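The red shirt, again

27th February

I said in January that I would have the clothes sorted by the end of the month. I then said it again in February, with less conviction.

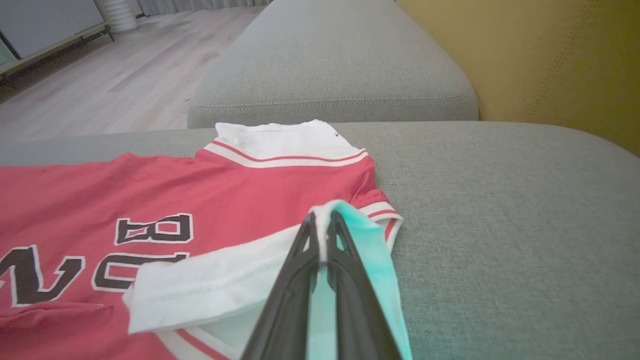 The trouble with folding on the sofa is that the sofa is also where I sit down. I start well. Towels go quickly, pillowcases quicker, and then I reach the tops and begin having opinions about them. The red one with the white collar has been in and out of the charity bag 3 times. It has enormous black letters across the chest, the sort that suggest I once played something for somebody, and I didn't. I bought it at a closing-down sale in Corkura in 2000 and have been slightly too old for it ever since.

It's also a pig to fold. The collar springs up whatever I do, and if I fold it so the lettering is on the outside it looks like a shop display, which shows up everything else in the drawer. I tried the method from the Wellier storage leaflet (sleeves in, bottom third up, roll) and got a kind of sausage. The sausage came undone on the stairs.

Current state of play: 2 bags by the front door, one drawer that shuts, one that shuts if you lean. The Billier boxes I ordered for the top of the wardrobe are too deep for the top of the wardrobe, so they are on the landing with nothing in them.

The red shirt is staying. I'll do the socks next week.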